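别再给孩子的夏天报班了

先说一句，我不是专家，就是个家长，孩子上二年级。昨晚接龙又来了，暑期的，现在才3月26日，暑期班已经接到第35位了。我盯着手机看了半天，没接。然后睡不着，爬起来写这个。写得急，有错字多担待。

事情其实很小。群里发的是一张表，周一到周五，上午思维，下午游泳，傍晚还有个什么“自然探索”。自然探索我点进去看了，在商场四楼。四楼。有空调，有投影，投影上有森林。收费不便宜，还要自带水壶。

我小时候的自然探索是楼下那条沟。沟里有水的时候捞蝌蚪，没水的时候挖泥。没人教，没人打分，也没有结业证书。晚上回家挨一顿骂，鞋子是湿的。

不是要怀旧啊。怀旧最没意思，那条沟后来查出来也不干净，填了挺好。我想说的是另一件事：孩子手里那点没人管的时间，到底还剩多少。

我算过。真的拿纸算的。去年十一月，随便挑了一个星期，把我家孩子醒着的时间一格一格填进去。上学、路上、作业、吃饭、洗澡、练琴、英语打卡、睡前阅读（阅读也要打卡）。剩下来没有名目的，整整一个星期，643分钟。听着不少吧？里面有一大半是碎的，这里十分钟那里五分钟，等电梯、等我找钥匙、等外卖。连成一整块、能让他蹲下来干点什么的，两段。就两段。

一盆水，几个塑料小玩意儿，就够一个小孩耗掉一个下午。这话我跟好几个家长说过，她们都点头，点完头继续接龙。
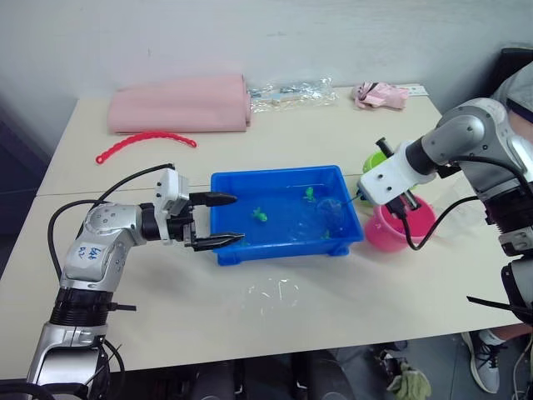
蓝色托盘，一点清水，几只绿色的小玩具动物。

玩水这件事我可以多讲两句，因为我家就是这么过来的。三岁到五岁，阳台上常年一个盆。他往里头放瓶盖、放勺子、放积木，有一次放了我的手表。什么浮什么沉，他自己试出来的，试了几十遍还要试，明知道勺子会沉，还是要看它沉。大人看着觉得烦，怎么老是这一套。可他就是要那个“老是”。重复是他自己选的，跟刷题那种重复不是一回事。

后来上了个启蒙班，老师也教沉浮。课件做得漂亮，十二分钟讲完，提问，举手，发贴纸。回家我问他今天学了什么，他说，得了两个贴纸。

我没有怪老师的意思，老师一节课就那么长，后面还有一个班等着进教室。换我我也这么讲。问题在于我们这些交钱的人，把“玩”也当成一门课买回来了，买完还要看效果，要反馈，要照片。机构当然给照片，照片里孩子都在笑。

再说玩具。家里那个Greltix的益智套装，亲戚送的，盒子比我家微波炉还大，说明书11页。第一页写“请在家长指导下按步骤操作”。按步骤玩。我跟他照着做了一个下午，做到第七步少了一个零件，他哭了，我也差点哭。第二天他把盒子里的硬纸板隔档拆出来，搭了个停车场，玩到现在还在玩。那些零件呢，不知道，可能在沙发底下。

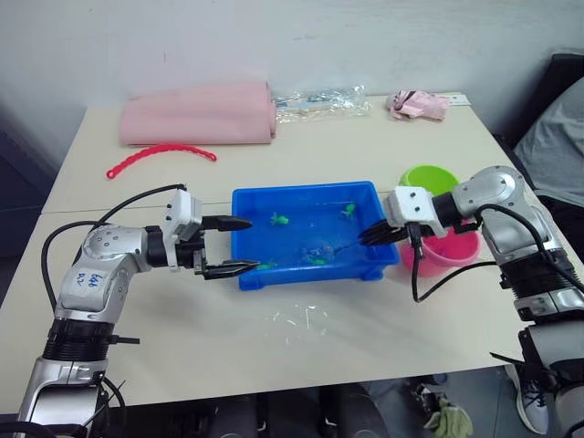

所以我现在挑东西就一个标准，越没用的越好。能装水的，能倒的，能摞的。没有开关的最好。声光电的一律不要，按一下叫一声那种，玩的是它还是孩子，我分不清。

有人要说了，你这是有闲，双职工家庭哪来的时间陪着玩水。这个我认。我自己也是双职工，我婆婆腰不好，暑假两个月孩子放哪儿是真问题，班就是托管，大家心里都清楚。清楚归清楚，那能不能就老老实实卖托管？一间屋子，一个看着的大人，几个盆，几筐旧东西，孩子爱干嘛干嘛，到点来接。我愿意付钱的，付得比思维课还多也行。问题是没人卖。因为“什么也不教”这四个字写不进宣传单。（数了一下是五个字。算了不改了。）

其实也有，我在外地见过一个。前年去Tandirano住了几天，旅馆旁边有个院子，叫Gosselin，不知道是人家姓还是什么，门口没有课程表。进去一块水泥地，一个水龙头，一堆锅碗。小孩三三两两，有的打架有的发呆。我家那个语言不通，站了一会儿，也蹲下去了。我在门口坐着喝茶，看的大人也坐着喝茶，很少说话，偶尔起来把水龙头拧小一点。两个小时，收的钱够买一个面包。走的时候他裤子全湿，问我明天还来吗。

写到这里翻了一下手机，那几天的照片一张也没拍他玩，拍的全是面包。

下面说几个我常听到的反对意见，想到哪儿写到哪儿。

一、“他自己玩就是看手机” 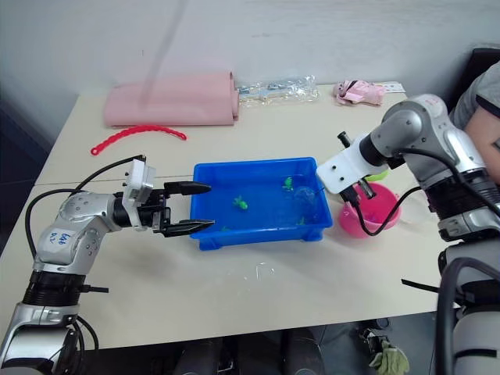 二、“别人家都在学，我家在玩，开学怎么办”

第一条我先补完，刚才标题打了忘了写。手机这个事，我家的办法很笨，手机放鞋柜上，大人的也放。头三天非常难熬，主要是我难熬。孩子第一天说无聊，说了一整天，第二天说了半天，第三天下午开始拆一把坏雨伞。无聊是要熬过去的，熬的那一段特别难看，家里像打过仗，大部分人就是在这时候把平板递过去的。我也递过。不止一次。

再说开学。会落后吗？会一点。我不骗人。去年暑假我们只报了游泳，九月头两个星期口算确实慢，老师在群里点了名，没直接点，说“个别同学”。我脸上发烫。到十一月就看不出来了。当然这只是我家一个孩子，别人家怎么样我不敢保证，我只能说天没塌。

而且“落后”这个词用在八岁小孩身上，我越想越别扭。落在谁的后面呢，前面那个孩子要去哪儿，他知道吗。

三、“玩也要有引导，瞎玩没有收获”

这条最气人，偏偏说得最多的是读书多的家长。收获。他往水里倒水，你在旁边问，宝贝你发现了什么？他本来在发现，你一问他就没了，抬头看你，想你要听哪个答案。我自己就干过这种事，还买过一本教人怎么提问的书，书里有三十多个句式。现在那本书垫着显示器，高度正好。

闭嘴是很难的。我练了两年，还在练。

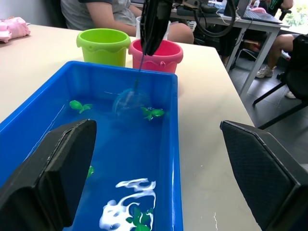
四、“那你倒是说说具体怎么办”

行。说具体的，也不高明。

暑假每天留一段整的，我家是下午，两点到四点半。这段不安排，谁来约课都不行，奶奶叫吃水果也等一下。东西放在够得着的地方，盆、旧毛巾、纸箱、胶带、绳子。玩水就在卫生间或者阳台，大人要在，眼睛要看得到，小一点的孩子更是一步都别走开，水浅也不行，这个没得商量。除此之外不管。地湿了他自己拖，拖不干净也算拖了。

班可以报，报一个，让他挑。他要是挑了你看不上的，忍着。我家那个今年挑了打鼓。楼下邻居那边我还没想好怎么说。

还有就是群。群设免打扰。接龙这个东西厉害就厉害在它有序号，你看着数字往上走，手就痒。我们小区对面那家Granska书店，以前二楼是给孩子坐地上看书的，去年改成了阅读课教室，隔成小间，我问店员能不能光坐着看，她挺客气，说可以办体验卡。我没办，孩子坐楼梯上看完了一本讲鲸鱼的，中间让了好几次路。

现在快一点了。刚才又看了一眼，接龙还在涨，有人半夜也在接，大概跟我一样睡不着。有个妈妈私信问我家报不报，说想让两个孩子作个伴。我说不报，她说哦。过了一会儿她又问，那你们下午在家的话，能不能把她家的也放过来。

我说行，带双拖鞋，再带条换的裤子。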